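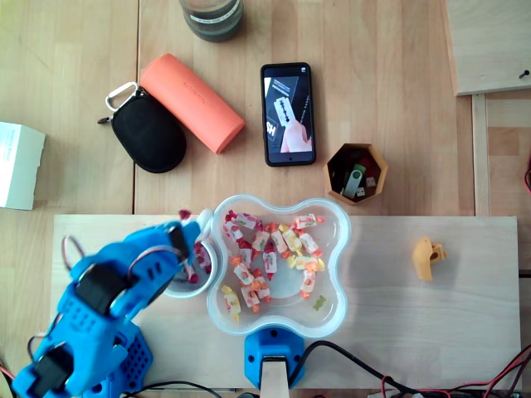
I have been putting off the second-arm question since May, which is a long time to put off a question when you already own a spreadsheet about it. Several of you wrote to ask whether I'd finally settled on something, and a couple of you (hello, Paloma!) wrote more than once, so I'm going to think out loud for a while and we'll see where I end up.

First, where the money went last time. I set aside a budget for the printed arm and I was very proud of that budget, and it lasted right up until I noticed I had priced the arm and nothing else. Servos I had down. Filament I had down. What I hadn't written anywhere was wire, connectors, a power supply that could feed all the joints at once without browning out, a decent board to mount everything on, and the spare servo I ended up ordering in a hurry and paying rush shipping for. By the end I'd gone $200 past my number, and I can point to almost all of it in little receipts for things that cost less than lunch.

So this time the spreadsheet has 11 lines before it even gets to the arm itself. My husband looked over my shoulder and asked if I was buying a robot or opening a hardware store. Fair enough!

There are three roads I could take. The first is the Kerkus kit, which comes with everything in one box and instructions that people seem to like. The second is the Utara, already assembled, and so far above what I want to spend that I only keep it on the list to make the others look thrifty. The third is to print another one myself, with the same design, and put the savings into better servos from Caron. I go back and forth. The kit would save me evenings, and I do love my evenings, but I already know how to fix the printed one. When a bracket cracks I print a new bracket, in whatever color is on the spool, and I'm back at it after supper.

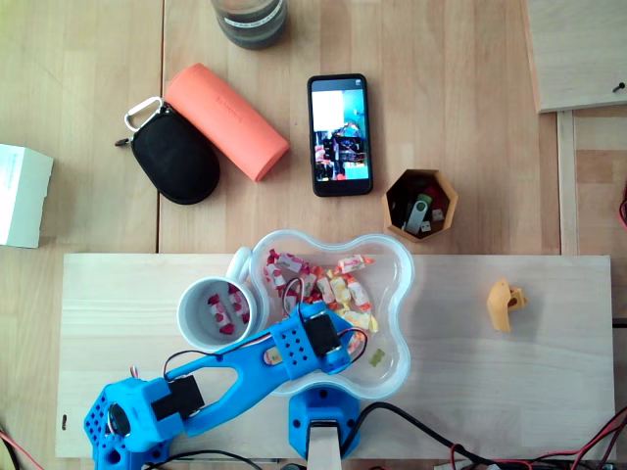

Home workshop, Duluth, Minnesota
18 Sep 2026

Wrapped candy is still the job I use for everything, and I'd recommend it to anybody planning a purchase like this. Pick one small chore, from a bowl over to a cup, and make every option answer to it. I used to read spec sheets starting with the payload, and I'd get excited about an arm that could lift a can of paint. I have no paint cans to lift! What I need is reach across one board and a gripper that closes gently on something light and slippery, and once I wrote that down a good half of my wish list fell away.

Mwanahawa Masanja, whose advice I trust more than my own on anything with a motor in it, told me to budget for cables as if they were a part of the machine. I laughed, and then I went and looked at the corner of my table. There's now a line in the spreadsheet for sleeving and clips, and another for longer leads, so I can move the supply off the work surface altogether.

She also talked me into a spare for each kind of servo, so that's 2 extra on the order. I grumbled, but the rush shipping still stings.

The one thing I haven't priced is the controller. I've been eyeing the Mikero board, which would run both arms from one place, and I can't decide if that's sensible or if I'm just charmed by it. If you've lived with one, please leave me a comment, especially if you've had trouble with it. I'd like to place the order before the weather turns and the garage gets too cold for printing, and at the moment I'm leaning toward printing the second arm and holding the kit money back for next year.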